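Sorting and storing jewellery without the tangles: what I picked up at the Lilura open day

Posted 04/04/2024

I have been promising a page on jewellery for ages, ever since the one on airing cupboards, and what finally got me going was an open day at Lilura. They are a small outfit in Nindport who work on teaching robots to do ordinary jobs about the house, and a couple of times a year they let people like me in to watch and ask daft questions. I went expecting to be shown a vacuum cleaner going round in circles. What I got was an afternoon of people picking up necklaces and bangles with hand-held grippers, very slowly and very patiently, and I came home and emptied my own jewellery drawer onto the bed that same evening.

The idea, as it was explained to us over tea, is that a person does the job by hand with the gripper, the movements are recorded, and a robot can learn from them later on. Their collection for that one job ran to 271 recordings, which sounded like a lot to me until I remembered how long it takes me to undo one knotted chain! Jewellery is apparently among the harder things to handle. A mug stays the shape of a mug, but a string of beads is a different shape each time you put it down – as anybody who has ever reached into a drawer for one necklace and pulled out four will know.

Watching somebody work with two pads instead of ten fingers makes you notice how you do things yourself, and most of the tips on this page come from that.

Start on a bed. It's soft, it's wide, and a dropped earring doesn't skitter off under the cooker. Smooth the bedspread first, and if yours is a fluffy one put a sheet over it, or you will be picking fibres out of brooch pins until October.

Give every piece its own patch of cloth. Leave a good hand's width between them if you have the room. I used to tip the lot out in a heap and pick through it, and I'm sure I made half my own tangles that way.

Use a box lid as a tray. A shallow lid with a bit of a rim will hold the small things you have already dealt with, and you can carry it to the dressing table afterwards.

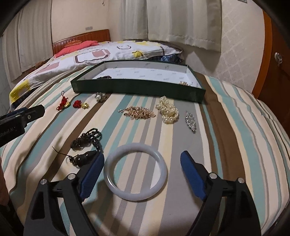

Beads and chains spread out on the bed, with the green box behind them. 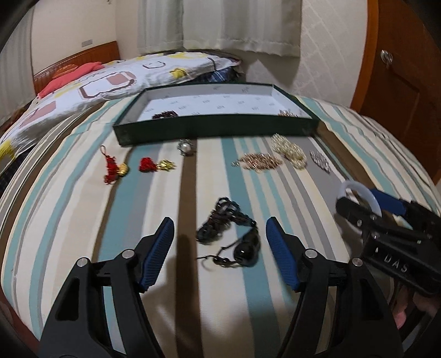 Can I use the same method for chains that are already badly knotted?
It works well enough, with a little more patience. Lay the chain flat, undo the clasp, and loosen the knot from the middle with two blunt needles, working outwards. A tiny pinch of talcum powder helps on plain metal, but keep it well away from pearls and anything strung on thread.

Once everything is sorted, the putting away is quick. I fasten every clasp before a necklace goes anywhere, and thread the fine chains through a drinking straw cut to length. Bangles can go over a kitchen roll tube, and mine holds 8 of them comfortably. Brooches I pin to a strip of felt, with the pins all facing the same way so that I don't stab myself.

Pearls want a soft pouch of their own and should be laid flat, as hanging stretches the thread. Wipe them with a barely damp cloth and let them dry overnight before you shut them in.

The whole drawer took me around two hours, including a stop for toast, and I've kept it tidy since, bar one anklet. Lilura are having another open day in October, and I'm told the next job will be folding tea towels, so I shall be taking notes.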